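# Robotics Open Day at Furndale: Gallery

The spring open day at the Furndale workshop ran on a Monday in March, from ten in the morning until four. The main demonstration was the kitchen counter task from the Jisbridge project, shown in simulation on the large screen in the front room.

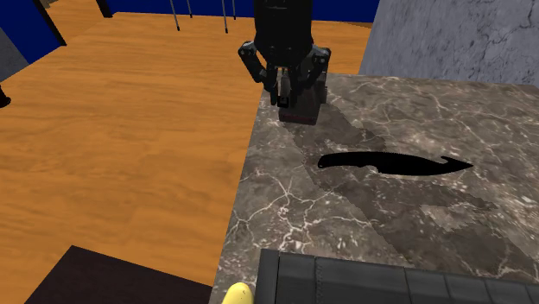
*Kitchen counter task in the simulator. The gripper is at the back edge of the counter with a dark, boxy object between its fingers. A black knife lies on the marble.*

## About the task

The counter task is a pick-and-place exercise. The arm has to reach a named object, close on it, lift it and set it down at a target point on the same counter. Other items stay on the surface during the run, and the arm should leave them where they are. A run in which a second item gets pushed out of place is scored as a failure, even when the right object reaches the target.

Each session on the open day was 20 minutes long. The first part was a talk from the project desk, and the remaining time went to live runs. Visitors picked the target from a short list and watched the planner work out a path before the arm moved. The planned path was drawn as a thin line on a second screen, so people at the back could follow it too.

The kitchen is one of 4 rooms in the current Jisbridge set. The others are an office, a storeroom and a laundry room. All of them were available during the afternoon, but most groups asked for the kitchen.

## About the simulator

The rooms run in Prado, the simulator the workshop has used since the project began. It handles contact between the fingers and the objects, as well as lighting and shadows. Shadows matter more than many visitors expected. An arm working over a counter puts a dark band across the surface, and a vision system trained only on evenly lit rooms can mistake the edge of that band for the edge of an object. For that reason the lamps in the Prado rooms are moved between runs.

Floor and counter textures are changed as well. The marble top and the wood floor are one pairing out of many. A strongly veined stone is a harder background than a plain one, and the workshop keeps it in the set for testing.

Thin objects are the slowest part of the work. A flat item on a hard surface leaves the fingers very little room, and the approach has to be nearly level with the counter. The box-shaped objects are easier, and the morning groups mostly started with those.

## Results from the day

The project desk logged 667 runs between opening and closing, including the ones left going on the side computer during lunch. A run ends when the object is released at the target or when the time limit is reached. Runs stopped by hand were logged but not scored.

The results board by the door was updated after each session. It listed the room, the object asked for and whether the run passed. Several visitors asked for a copy, and a plain text version can be picked up at the front desk during normal hours.

## Questions from visitors

**Does the same program run on a real arm?** Yes, with changes. The Clernness site has a physical arm and a counter built to the same height as the one in the simulator. Programs that pass in Prado are sent there for a second round of tests. Clernness was not open to the public on this occasion.

**How are the objects chosen?** They come from a household list that was put together at the start of the project. The list has 95 entries at present. New ones are added when a shape comes up that the existing entries do not cover.

**Can the arm tell when it is about to drop something?** It gets a reading of the force at the fingers and the distance between them. If the gap closes suddenly, the run is marked as a lost grip and the arm goes back to its starting position.

**Can schools book a session?** School groups can book a morning visit during term. The talk is shorter and students get more time at the controls.

## Visiting next time

The next open day will use the same front room. The side entrance has a ramp, and the parking lot behind the building is free for visitors. Sessions are first come, first served, and the early ones had the shortest lines this year.

Image from the Jisbridge counter demonstration, Furndale workshop. Please credit the workshop if you reuse it.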